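# Steaming and plating, Plindau kitchen notes, part 2

Page kept by Teresa Serrano. This part deals with small-batch steaming: the table, the pot and the transfer to the plate. Dough preparation is covered in part 1 and is only summarized.

The dough is a plain yeasted wheat dough with no filling. Flour is the Kekell medium-protein grade, 3360 g for the full test series, divided into equal batches and mixed on separate days. Hydration was held constant. Sugar was held constant except in the last batch, where it was left out to check the effect on crust color. There was no visible effect, and the recipe in part 1 keeps the sugar for taste.

Shaping follows the Parnero fold: a flattened round, edges gathered and turned in one direction, and the gather either left on top or placed face down. With the gather on top the bun opens slightly during steaming and the surface keeps a twist. Face down, it comes out smooth. Both are acceptable. The smooth version stacks better in a storage box and the twisted version is easier to grip without denting.

## Tray and spacing

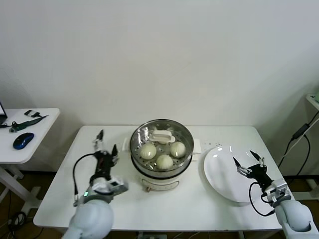

Spacing is set by the final size of the bun, so the tray looks underfilled when raw dough goes in. A gap of one finger between pieces at loading is the minimum. Less than that and the sides fuse, and the skin tears when they are pulled apart. Pieces near the rim also need clearance from the metal, where condensate runs down the wall. The loose triangle on the perforated tray — left, right and front center — leaves the center handle free, so the tray can still be lifted out as a unit. Keep the plate to the right of the pot and empty until transfer starts.

Paper squares were tried under the buns in the first batches and dropped. They cover the holes and the base of the bun stays pale and sticky. A light wipe of oil on the tray works as well and leaves the holes open. Wipe, do not pour. Oil that reaches the water below produces foam, and the foam reaches the tray at full power.

## Removal

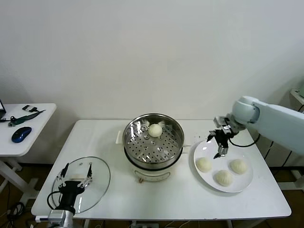

The order of removal matters less than the speed of the first lift. A bun that has rested in the closed pot for a few minutes releases from the metal without effort. One taken immediately leaves part of its base on the tray. After the heat is switched off, the lid stays on for 2 minutes, then is tilted away from the person at the table and held at an angle so that condensate drains at the rim and does not drip on the tops. Drips leave small yellowish pits that do not recover.

Lift from the sides, low down, with even pressure. Pressing from above collapses the crumb. A shallow dent on the side usually fills out again while the bun is cooling. A dent on top stays.

Steaming time in the test series was 9 minutes from full steam for the standard size and 8 for the smaller size. Both times assume dough at room temperature. Dough taken straight from the refrigerator was not tested, and the times should not be used for it.

## Pot and table

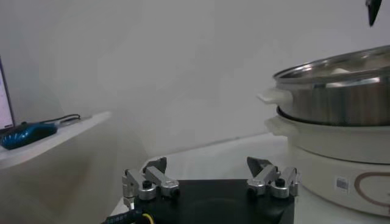 The pot needs a level surface and enough distance from the wall for steam to rise freely. On an unlevel table the water collects on one side, and the buns on the other side finish late. Check with a spirit level on the table, not on the rim. Rims are rarely flat enough to measure from.

Water is added before the tray goes in. The level should stay clear of the tray at a rolling boil, which is higher than it looks when the water is still. Fill cold, bring to a boil with the tray out, look, and correct. This only has to be done once per pot; afterward the volume can be measured with a jug. Hard water leaves a gray ring on the wall of the pot. Ververidis, who ran the second half of the series, removes it every Wednesday with diluted vinegar and rinses twice. A single rinse leaves a smell that the dough picks up.

The base is wiped with a damp cloth and never immersed. Unplug it first.

## Plate and lid 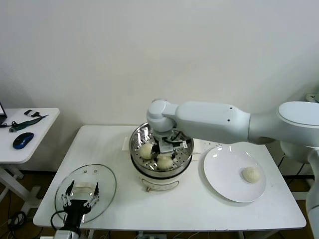 Buns go onto the plate with space between them and are not stacked for the first few minutes. Stacked early, they sweat at the contact points and the skin there turns translucent. A wide plate is preferred to a deep bowl for the same reason. A rack is better still for large quantities, but its wires mark the bases.

The lid needs its own place on the table, decided before it comes off. Flat is fine. Put it on the side away from the plate so that the two paths do not cross, and leave it there until the tray is cleared. Setting it on top of the pot at an angle was tried and is not recommended — it slides, and the rim chips.

Leftover buns go into a closed box once fully cool. Reheat in the same pot, on the same tray, from full steam. Reheating in a microwave oven was tested on the smaller size and gave a tough outer layer within a short time of cooling. A damp cloth over the bun improved the result but did not match steam.

Open points for part 3:

- Dough straight from the refrigerator, both sizes
- Filled buns, with the gather face down only
- Effect of a cloth under the lid on surface pitting
- Resting time longer than 2 minutes, standard size

Corrections to the times or the water procedure can be sent to the Plindau kitchen. The flour note in part 1 was revised in May, after Kekell changed the bag label. The grade is the same.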